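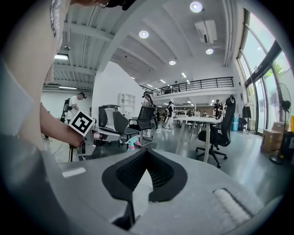
Figure 7. Hand-held gripper with marker cube in use on the open floor.

Section 7. Setting up a shift with hand-held grippers

This section is for operators and shift leads at the Jemside site. It covers the start of a shift, the handover between operators, and the changes to job duties that came in with the Jallau packing cells. Charging and cleaning are in Section 2.

Revised 10/10/22. Replaces the June issue.

7.1 What has changed in the work

Before the Jallau cells, packers at Jemside worked to a units-per-hour target. Packers who are signed up as operators now spend part of the shift showing tasks with the hand-held gripper, and the recordings are used to set up the cells. The following applies to everyone on the operator list:

Gripper time is paid at the operator rate, including setup and handover.
The units-per-hour target does not apply during gripper time. Shift leads must mark the hours on Form 1261 before the end of the shift.
Recordings are not used to score or discipline the person who made them.
An operator may go back to full-time packing by telling the shift lead. No reason is needed.

Note: The operator list is kept by Mahnaz Bakhtiari, extension 188. Ask her if your name is missing or your hours look wrong.

7.2 Before you start

1. Sign in at the station with your own badge. Do not work under another operator's sign-in.
2. Pick up the gripper assigned to you on the shift sheet.
3. Look at the marker on the cube. The black-and-white pattern must be clean, flat and fully visible. Wipe it with a dry cloth if needed. If a corner is lifting, put the gripper in the return bin and take another.
4. Open and close the fingers several times. They should move without sticking.
5. Check the rubber padding in the jaw for tears or missing ribs.
6. Put on the headset and adjust the strap so it stays in place when you look down.
7. Walk your work area. Move cables, stools and carts out of the path you will use.

CAUTION: Loose cables on the floor are a trip hazard, and they are harder to see with a headset on. Do not start until your path is clear.

7.3 Setting up the work area

1. Place the task items on the table as shown on the task card.
2. Push chairs under the tables or move them back against the wall.
3. Keep a full arm's length between yourself and the next operator. Allow more room for tasks that involve lifting.
4. If sunlight falls directly on the table, turn the table or ask the shift lead for another spot. Glare on the marker causes lost tracking.
5. Point standing fans away from bags, film and paper.

Note: Other people will walk through the area during the shift. You do not have to stop for someone passing at a distance. Stop if anyone comes within reach of the gripper.

7.4 Recording a task

1. Stand at the start position with the gripper closed.
2. Say "start" and wait for the tone.
3. Do the task at the speed you would normally work. Do not slow down for the recording.
4. If you drop an item, pick it up and carry on. Mark the recording "drop" afterward.
5. Return to the start position and say "end."

Keep the marker cube uncovered by your hand or sleeve. If the Drustska tracking screen at the station shows red, stop and repeat the task from step 1.

CAUTION: Stop at once if you feel pain or numbness in the wrist, thumb or forearm. Report it to the shift lead the same day. You keep the operator rate for the rest of the shift while on other work.

7.5 Breaks and handover

1. Change to non-gripper work after each set on the task card, even if you feel fine.
2. Put the gripper on its stand. Do not leave it on a chair or at the edge of a table.
3. Tell the next operator which task you finished on and whether anything was marked "drop."
4. Sign out. The next operator signs in with their own badge.

Note: Operators know the packing work better than the people who write the task cards. If a card asks for a motion you would never use, write the correct way on the back and give it to Martim Abreu. Changed cards are reissued with the operator's initials if the operator agrees.

7.6 Questions about job changes

Questions about hours, pay or moving between packing and operator work go to the shift lead first and then to the Sharifi staffing desk. Training for cell attendant positions is open to operators and packers on the same terms. Apply with the form at the staffing desk.

For faults with the gripper or headset, go to Section 8.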